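Banc d'essai de pinces – vos questions

Quelles pinces comparez-vous en ce moment ?
Deux modèles à doigts parallèles, la Kollard et l'Asham, montés tour à tour sur le même bras. Daniyal Rizvi les change en pleine séance et on repart aussitôt, c'est un vrai plaisir à voir !

Pourquoi des boutons ?
Appuyer sur un bouton demande de viser juste et de doser l'effort, et une pince fermée fait un doigt étonnamment correct. On adore cette épreuve. Chaque pince a droit à 40 appuis, puis on recommence après avoir tourné le boîtier.

Une caméra au poignet suffit-elle ?
Pour l'approche, oui, très bien. Au tout dernier moment, les doigts masquent une partie de la cible, et c'est là que les deux pinces se distinguent : la Kollard, plus fine, laisse voir davantage. Elīna Jõgi essaie une seconde caméra fixe, réglée à 700 lux, et les premiers résultats sont encourageants.

Le contrôleur change-t-il quelque chose ?
Énormément ! Avec la boucle à 500 Hz, le contact est nettement plus doux. À 20 Hz, ça passe encore, mais le bras hésite.

Puis-je apporter ma propre pince ?
Avec joie. Écrivez à Bushra Soomro avant le mercredi – précisez la bride et la tension d'alimentation.

Publiez-vous les échecs ?
Tous, y compris les appuis à côté. Ce sont souvent les plus instructifs.

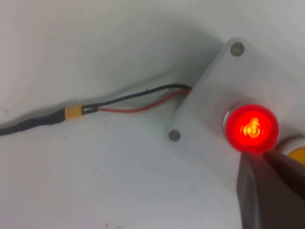
Le bouton rouge allumé, vu depuis le poignet, doigt de la pince tout près.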